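Restocked 2026-01-30. Read the delivery bit before you order pls, saves us both a ticket.

# Plistura – Ruma Gold, 100k bundle (PC / EU + NA)

Seller: Boltusus
Completed orders: 817
Stock: 40 bundles
Delivery: usually inside the hour, longer overnight UK time

Gold for Plistura, all farmed by hand on the Ruma servers. No bots, no duped stacks. Goes straight to your character by in-game mail or by trade, you pick at checkout.

## What you get

- 100k Ruma Gold, one lump
- Mail fee covered by us
- One free Zhong port scroll if you buy two or more bundles (while they last, ask first)

Not included: season pass, mounts, any of the July event skins. People keep asking. Those are account bound since the patch and can't be traded by anyone, so if another seller says he has them, walk away.

## Before you buy

Character has to be level 78 or higher for trade. Under that you can only recieve mail, and mail sits in the queue until the server lets it go. Can't speed that up, have tried.

Check your region. EU gold does not move to NA. If you order the wrong one and it's already been sent it's gone, no refund on that. If it hasn't been sent, message me and I'll swap it.

Leave 1 bag slot free for the scroll. Full bag = scroll bounces back to me and you wait for a second go.

## Delivery

**Mail** – put your character name in the box exactly as it shows in game, accents and all. Copy and paste it. Most late orders are a wrong letter in the name.

**Trade** – meet at the Zhong harbour steps, by the rope seller. I'll whisper you from a low-level alt and tell you the order number. If someone whispers without the order number it isn't me, don't open the window with them.

Don't chat about money or the site in game. Just trade, say ta, go.

Please confirm receipt on the order page once the gold's in your bag. Mail needs opening before it counts, looking at it in the inbox doesn't do anything.

## Prices

Single bundle is the price at the top of the page. Discount comes off in the basket from three bundles up. No codes, no loyalty thing, so don't bother hunting for one.

Will price match on the 100k size only. Send me the link to the other offer and it has to be in stock, same region.

## Questions I get

**Can I buy half a bundle?**
No. Smaller lots are on my other listing, search Boltusus and sort by newest.

**Does it work on console?**
No, PC only. Console has its own gold and I don't stock it.

**Will you level my character to 78?**
Not any more. Took too long and passwords are a headache. Jinlong Jiang still does levelling, message him through the site, nothing to do with me though so sort the terms out with him.

**My order says delivered and there's nothing there?**
Check the other characters on the account first, then the guild mail tab. Still nothing, send a screenshot of the inbox with the date showing and I'll look at teh log.

**Do you buy gold back?**
Sometimes. Clean stacks, big lots, low price. Ask.

## Refunds

Not sent yet – full refund, just cancel it on the order page.
Sent and opened – no.
Sent to the wrong name becuase of a typo of yours – I'll try to get it back from the mail, can't promise. If it returns, I resend once.
Server down for maintenance – order waits, gets done when it's back up. Cancel if you'd rather not wait.

Rules change now and then so read the game's own terms and make your own mind up. Buying is your call.

Messages answered most evenings. Put the order number in the first line.
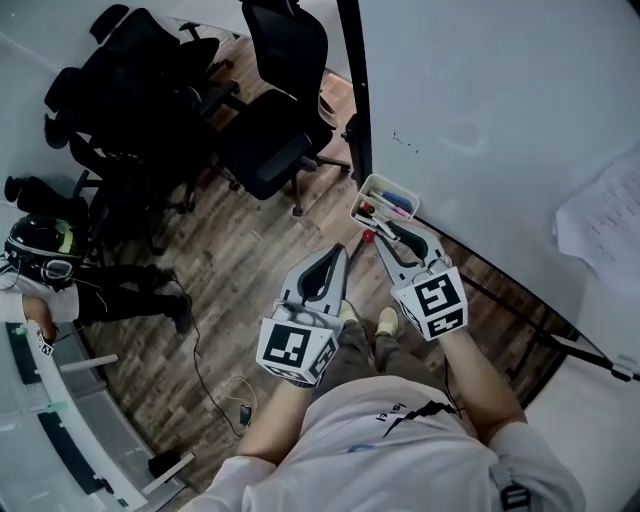

Two hand-held grippers, one in each hand.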